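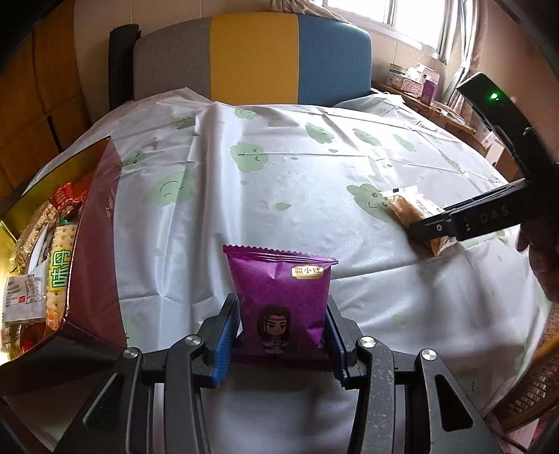 Collanau's volunteer search and rescue unit will take in new cadets and adult members starting in May, unit leader Gintarė Laur said Sunday.

The unit has room for 28 cadets between the ages of 13 and 18. Adults may join as search team members or as radio operators. No flying or radio experience is needed, but adults must pass a background check before working with cadets.

Training will be held at the Tsao airfield hangar, with two evening meetings a month and one field day. The first field day covers map reading, ground signals and searching a marked area on foot.

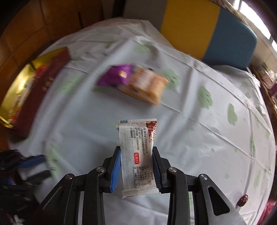

Members have to bring their own day pack to field exercises. Jurgita Ramanauskas, who runs ground training, said the list is short: water, a whistle, a flashlight, rain gear and something to eat. Small sealed snack packets with crimped ends are fine. Glass jars are not allowed.

Uniform shirts are lent free to cadets from the unit's stock. Sign-up forms are at the Kirusel library front desk and at the hangar.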